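Housekeeping rules for the arm stations, round two

Plerkanden floor notes, September issue

Quick one this month, we're short on space and I'm writing this between two shifts. The new good-practice sheet for two-arm sorting and tidying work is out. Four pages. Please read it before you book a station. Most of it you know already, some of it changed.

Two arms, one black mat, plenty of stuff nearby:
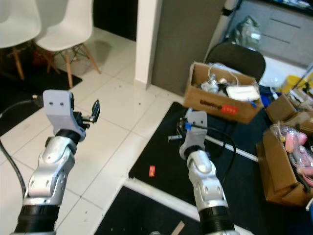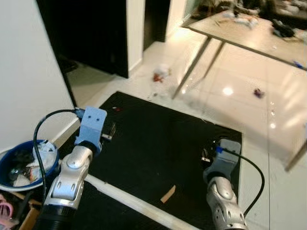
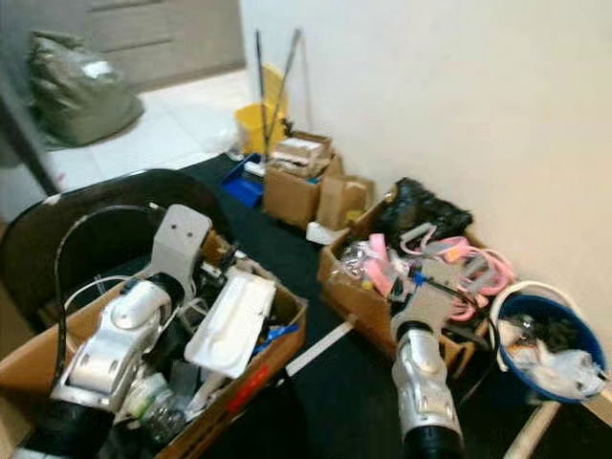

Main change is the cable rule. Old sheet said "keep cables tidy" and everybody read that their own way. New wording: leave a free loop at the gripper, big enough for a full wrist turn both directions, and check it by hand with the power off. Then check it again at low speed. A loop that can reach a chair leg or a box flap is too long. Tie it back or move the box.

Second, the mat. The mat is the work area. Boxes may stand on it if the task needs them there, otherwise off. Sticks, scraps and other small bits get picked up between runs unless they're listed in the task. Yes, even tiny ones. Somebody asked whether a bit under the wrist counts, it does.

Third, walking lanes. You need a clear way to the door from wherever the operator sits. Chairs get pushed in or taken out. Buckets and bins can stay in the room but not in the lane. This was in the old sheet too and it was the most skipped line on it by far, so now it has its own tick box.

Stop button: unchanged. Test it at the start of every session, both arms, write it down. If you didn't write it down you didnt test it.

Bags and wrapping. New section, half a page. Thin plastic is hard to see and it folds around fingers, so slow speed setting for anything with bags in it until you have ten clean runs logged. The Rakura group wanted five, Iltuvetti wanted twenty. Ten it is. We can look at it again when there's more in the log.

Speaking of the log. We went through 2,331 session entries from last year and 182 of them had no start check at all. Not great. Another 1,079 had the check but no station number, so no way to tell which arms it was for. Please fill in the station number. It's the first box on the form, its not hidden.

Glass and anything else see-through near the arms: the Doherty addendum now applies everywhere, not just upstairs. Mark the near edge with tape, measure the reach with the arms at full stretch, leave a hand's width past that. If you can't get the hand's width, move the station.

One more that got argued over. Do you stop the arms to take out an item that fell outside the mat? Yes. Full stop, hands in, hands out, restart from the home position. No leaning over while it's paused. Paused is not stopped, and the sheet now says so in bold on page two.

The new sheet counts from 2019-09-28. Old copies go in the recycling, including the laminated one by the sink. Questions and corections to the floor desk, spare tape and tick-box forms are in the top drawer there.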